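Cladach water flosser: six months in

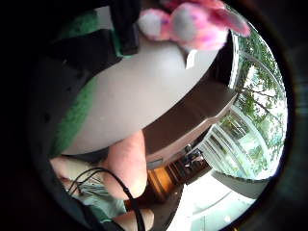
The pink plush, with a little white tag.

I've had gum trouble for years. Nothing dramatic, just a bit of pink in the sink most mornings and the same gentle telling-off at every check-up. My hygienist had been nudging me towards a water flosser for ages and I kept nodding and going home to the same box of floss I'd been ignoring since the last visit. In January I finally gave in and bought the Cladach, the cordless one with the 200 ml tank, and I've used it nearly every evening since. So I think I'm allowed an opinion by now.

First thing to say is that you will make a mess. I'd read this in other reviews and assumed those people were just clumsy. First night, I switched it on before it was in my mouth and hit the mirror, the towel and my own left eye. The trick is to lean right over the basin, put the tip in, close your lips most of the way and THEN press the button. Let the water dribble out as you go. It isn't a glamorous look and I do it with the door shut.

There are three settings: soft, normal and pulse. The booklet tells you to start on soft for the first week and I'd go along with that, even if you think you're tough. I tried normal on day two and my lower front gums were not happy with me. These days I use normal for the back teeth and drop to soft round the front, where I've got a bit of recession. Pulse I don't really get on with. It feels like being prodded by someone impatient.

The tank is my biggest grumble. A full one doesn't get me round my whole mouth unless I rush, so I nearly always refill halfway through the bottom row. The filling flap is small too, and if your tap is one of those stubby ones that sits close to the back of the basin (mine is) you'll be holding the thing at a daft angle. I've ended up keeping a cup on the side and pouring from that. Lukewarm water, by the way! Cold straight from the tap in winter is a shock if you've any sensitivity at all.

Before buying I borrowed my sister's Morkora for a weekend (with my own tip, obviously). That one's a countertop model with a proper big reservoir and a hose, and in some ways it's nicer to use. You never run out mid-mouth and the handle is lovely and light. But it takes up half the shelf, it needs to be near a shaver socket, and it's louder. Hers drones on like a small hairdryer. The Cladach makes more of a buzz, and I can use it late in the evening without anyone shouting through the wall. If you've got a big bathroom and no light sleepers, have a look at the Morkora. I've got neither.

Battery life is good. It charges with a magnetic cable that clips on near the bottom, and I plug it in when the light goes orange, then forget about it for ages. I couldn't tell you exactly how long it lasts but it's gone away on holiday with me without the cable and come back still working. The charging port has stayed clean, which I was a bit worried about given how much water gets everywhere.

You get two jet tips in the box plus a tongue scraper thing that I tried once. The tips have a coloured ring so that people sharing can tell theirs apart. I changed mine at three months. Replacements from Cladach are a bit steep for what they are, so I tried a pack of the Pokex ones that claim to fit. They do go in, and they click, but one of them leaked round the base and sent a thin stream down my sleeve every time. The other was fine. I've gone back to the proper ones and grumbled about it.

Cleaning it is easy enough if you keep on top of it. Empty the tank after every use and leave the flap open so it dries out. I didn't for the first few weeks and there was a slightly swampy smell that took a rinse with white vinegar and a lot of plain water to shift. I do that every month now and it's been fine. The grip down the back does collect dried toothpaste in the ridges, so keep an old toothbrush for that.

Now the bit you probably came for. Has it done my gums any good? I think it has. The bleeding got less after the first fortnight and now I only notice it if I've skipped a few days. At my last appointment the hygienist did the poking-with-numbers business and said things were looking calmer, especially at the back where I've got a crown and have never managed to floss properly. She also said, quite firmly, that I should still be using the little brushes between my teeth, so I do both. The Rao ones in the smallest size, if you're wondering, they bend less than most. If your gums bleed a lot or anything hurts, go and get it looked at before you spend money on gadgets.

I'd knock something off for the tank and the price of the tips. Everything else I'm happy with, and it's the first bit of dental kit I've bought that hasn't ended up in the cupboard under the sink with the whitening strips and the electric toothbrush that only ever worked on one side.

Good for: braces, crowns, bridges, anyone who hates string floss.
Less good for: tiny basins, anyone who wants to do the whole mouth on one fill.

Four stars from me. I'll update this if the battery goes or the seal starts leaking — a couple of people in the comments on my toothpaste post said theirs did after a year, so I'm keeping an eye on it.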